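Fourth and short rules for our adult flag football league?

Posted by flernix_coach

Hi all! I help run a little adult flag football league (eight-on-eight, mostly people in their thirties and forties who used to play in high school) and we've gotten ourselves into a bit of a mess over punting. Last August we voted to allow real punts, with a snap and a return, and it has been chaos. Two teams, Tornska and Omon, nearly walked off at halftime over whether a punt that was touched and dropped is a live ball. The rulebook we inherited is 17 pages long and says nothing useful, and whoever typed it up clearly got tired before the kicking section. I'd love to hear how other leagues handle it, because I have captains texting me at 6 in the morning.

Gudrun Tangen

Oh, I feel for you, I really do. I've been officiating flag for a long while now and the kicking game causes more arguments than everything else put together. What we do, and what a lot of leagues do, is make the offense announce on fourth down. The referee asks the quarterback "punt or play?" and that answer is final unless there's a timeout or a penalty. If it's a punt, no one on either side crosses the line of scrimmage until the ball is kicked, and the kicker has to get it off right away. No fakes. People grumble about losing the fakes, but they stop grumbling by the second game, in my experience.

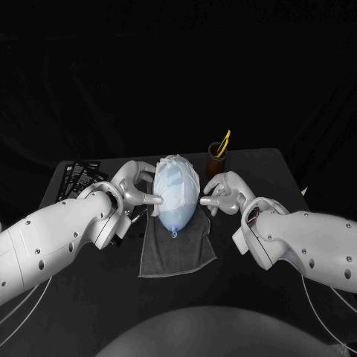 Is a punt live if the returner touches it and drops it?

In our league it's dead the moment it hits the ground, and the receiving team takes over at that spot. Most flag rules treat fumbles the same way, so your players only have to remember one thing. It also keeps people from diving into a pile, and with grown adults who have to go to work the next day I can't recommend that enough! A punt that gets bobbled and caught before it lands is still a good catch, and the returner can run with it. Write both of those down in plain words and read them out loud at the captains' meeting, even if they roll their eyes at you.

workneh_fan_4000

just get rid of punts. we did. ball goes to the other team at their own 5 and everybody goes for it on 4th way more, games are better

Pylon Pete

I'd meet those two in the middle. We kept punts on paper, but a team can "declare" one and the ball simply gets walked to the other team's 10, no kick at all. It saves a lot of time if you only have the field until nine like we do. We do still let folks kick in the championship game, mostly for old times' sake, and Gudrun's no-crossing rule is the one we use for that.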